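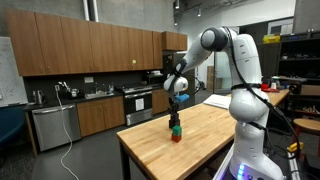 Minutes, Chore Automation Working Group, 24 June 2023

1. Block stacking
The Ulska arm was tested on a three-cube stack, with red at the bottom, green on top of it and blue placed last. Of 109 attempts, 46 finished with all cubes standing. Most failures came at release. Seok to review gripper opening speed.

2. Kitchen tasks
Bosura asked whether the arm could unload a dishwasher by October. The group's view was no. Cubes have flat faces and known sizes; cups and cooking utensils do not. Wiping a counter was judged closer, provided the counter is cleared by hand first.

3. Shop floor
Fokance reported on bin sorting at its packing station. The machine needs 3 operator resets per shift. Fokance will accept 2. No change to staffing until that figure is met.

4. Actions
Seok: release test, repeated with the same cubes.
Bosura: list of kitchen items by weight and shape.
Fokance: reset log, with cause of each stop.

Next meeting: October, date to be set.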